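What Comes Up With the Copper

The Plarnwood mine sits 16 miles from the nearest paved road, and for most of its life it sold copper and little else. The tellurium in its ore went out with the waste. Buyers were few and the price rarely covered the cost of recovering it.

That changed when solar panel makers began signing longer contracts. Stirko, which owns the mine, added a recovery circuit at its refinery in Coritz and now employs 165 people there. The first full shipment left in January.
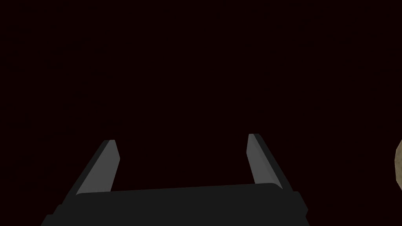
Tellurium is hard to plan around. Very little of it is mined for its own sake, so supply follows copper output and pays little attention to demand. At Coritz it is separated from the slimes left after refining, then cast into bars. Handling is a growing part of the cost. Stirko has budgeted for 2 new casting lines.

Rahman, a smaller producer to the south, is taking a slower route. It has 198 drill holes logged and no refinery - its concentrate will be sold as is until prices settle.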